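Wrist camera view blocked by multi-finger hand, swap to a two-finger gripper or move the camera?

Asked by merja_kuusisto in Grippers and End Effectors
Posted 2018-08-09
Viewed 300 times, 3 answers

Hi all, first post so be gentle! I've been given the job of choosing hands for a two-arm setup and I've got myself in a right muddle over it.

We have two candidates. One is the Jidora multi-finger hand, the other is a plain parallel gripper from Claeys. Both will bolt on to our arms (I've tried) and both talk to the controller without much swearing. The job is picking small soft and awkward parts off a table and passing them along, nothing heavier than a mug.

I love the Jidora. It wraps round things that the Claeys just pinches and drops. I did 30 picks with each on the same mixed tray of bits, and the Jidora only lost 2 of them where the Claeys lost 9. So you'd think that was the end of it, but the camera is mounted at the wrist, looking out over the palm, and with the big hand on, the fingers take up an awful lot of the view. They come in from both bottom corners and curl towards the middle, so whatever is close to the palm is more or less where I can't see it. 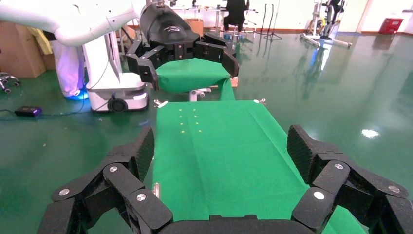 Things get worse when the fingers close, obviously. The tracking software (our own, a bit home-made) then starts latching on to the knuckles. Those have shiny silver screw caps on matt black housings and I think it finds them much more interesting than anything on the green cloth. I've tried masking out the bottom of the picture, and that does stop the silly jumping about, but then I'm throwing away the bit I need for the last few centimetres of the approach.

So my questions really:

Has anybody lived with a wrist camera behind a hand this chunky, and did you get used to it or give up?

Would I be better moving the camera out to the side on a bracket? I'm worried about knocking it on the table edge or on the other arm, as the two do work fairly close together.

Or should I stop being sentimental and go with the Claeys, which hardly shows in the view at all?

Budget is not huge. I can get a bracket printed but I can't go buying another pair of hands.

Merja

Answer 1
Posted by plevport_dave
2 people found this helpful

go with the two finger one. always go with the two finger one. we had a five finger hand here for a year and it spent most of that in a box waiting for a tendon. if your parts slip put some rubber on the pads, bike inner tube works fine and costs nothing

Answer 2 (accepted)
Posted by Yeshi Gebretsadik
34 people found this helpful

Hi Merja, I'm going to disagree with the answer above, at least until you've tried a couple of cheap things first! Losing 9 out of 30 is a lot and I wouldn't walk away from the hand that grips better just yet. (Rubber pads are worth a go though, he's right about that, and then run your tray again so it's a fair fight.)

I did nearly this exact comparison in April at Ellaldale, with a different make of hand but the same sort of bulk, and I was pulling my hair out over the same thing. What I ended up with was this.

Mask the fingers, not the bottom of the picture. You know the joint angles, the controller is giving you them anyway, so you can work out where each finger ought to be and blank only that shape. I was lazy about it. I recorded the hand opening and closing in front of a plain sheet, saved a mask every few degrees and just looked up the nearest one. It took me an afternoon and the gap between the fingers came back, and that's where all the useful stuff is. Make the masks a little bit fat round the edges or you'll get flicker.

Dull the screw caps. Matt black tape, or a dab of matt paint if the hand is yours and not on loan. I had weeks of clever filtering in my code that I deleted after ten minutes with a roll of tape. Check it doesn't foul the joints when the fingers are fully curled, mine peeled on one knuckle and got chewed.

Tilt before you move. If your mount lets you tip the camera up a few degrees you lose some palm and gain some table, and you'll see the part for longer on the way in. Then for the very last bit I stopped looking altogether. I take the position just before the fingers hide it and go in blind from there, closing slowly till the motor current rises. It sounds awful and it was fine for anything that stays put. Rolly things, less so.

I did try a side bracket too. Lovely view, and I hit the other arm with it on the second day. If you do go that way, put the bracket into your collision model before you switch anything on, and redo the hand-eye calibration every time it gets a bump. I got very bored of that.

One thing you don't say is whether the second arm has a camera as well. If it has, let it watch while the first one picks! It can often see right into the grasp from where it is.

Comment by merja_kuusisto
Oh this is brilliant, thank you. The second arm does have one and it hadn't crossed my mind to use it. Tape first, then the masks. What did you do about glove covers, if you used them? Ours are supposed to have covers on eventually.

Comment by Yeshi Gebretsadik
Never used covers, sorry. You'd have to record the masks again with them on, I should think, and make them fatter.

Answer 3
Posted by tinhat44
0 people found this helpful

Which lens is it? Might just be too wide. I have the smaller Claeys and had trouble with the cable strain relief, is yours the version with the connector on the side or underneath?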